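Flarnel House Residents' Association
Minutes of the meeting held Jan 10, 2024, in the ground floor lounge

1. Apologies
Two received. One was for missing the meeting and one was for the last meeting.

2. Lost and small things box
The box was on the agenda for the third time. It now holds fuzzy green items, which half the meeting calls lettuce and the other half calls cabbage. The chair ruled that "greens" would do for the record.
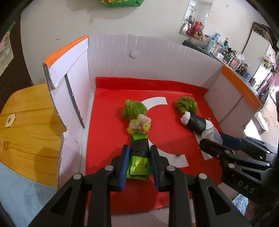

It was agreed that anything unclaimed after 18 days goes to the Wistov Street rummage sale. The cardboard box will stay in use until it gives up. A motion to buy a proper one from Hopkin fell for want of a seconder.

3. Small items
Loose trinkets are to be kept in a clear case with a lid. This was carried, after a discussion longer than the lid deserved. 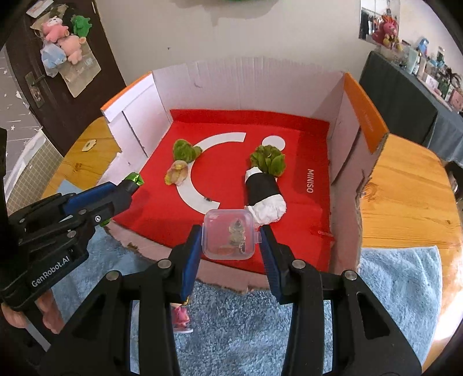 Item 3: clear case, with the greens on the red floor of the box.

4. Rummage sale
Last year's sale raised $672, most of it from one lamp. The lamp is not available this year. Plush vegetables will be priced together, and jewelry will be priced separately by someone who owns some.
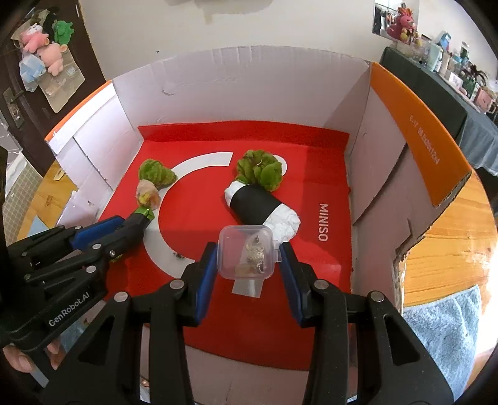 Skutska asked whether the greens might go to the playroom instead, as children would at least agree on what they were. Deferred to the next meeting.

5. Any other business
The radiator. Noted again.

Meeting closed when the cookies ran out.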